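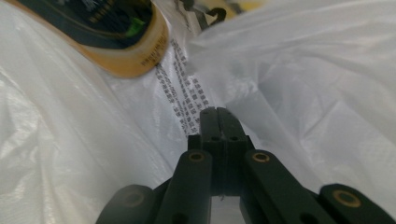
Gripper fingers closed, up against a white plastic bag

Clanus Home Automation Forum > Chores > Can they unpack a bag yet?

madine_mike
Bags are my favorite test right now! Everybody films cups and blocks, but a crumpled bag changes shape every time you touch it – and look at all those folds and shiny spots. I really think we're close.

sascombe40
Close to what? I tried 24 bag pickups in February and got 9. My kid gets all of them.

madine_mike
9 is great for thin film! A year ago I'd have been thrilled with one.

tinlizzie
Grabbing the bag is the easy half. Getting something out without dragging the whole bag along is where mine falls apart. Two stiff fingers don't feel the plastic slide.

sascombe40
Same here. Laundry is further along if you ask me.

madine_mike
Disagree, towels are forgiving! Has anybody tried the soft pads from Fothergill? I have a pair on order and I'll post numbers, good or bad.

tinlizzie
Please do. Use the same bag every time, or we'll argue about that too.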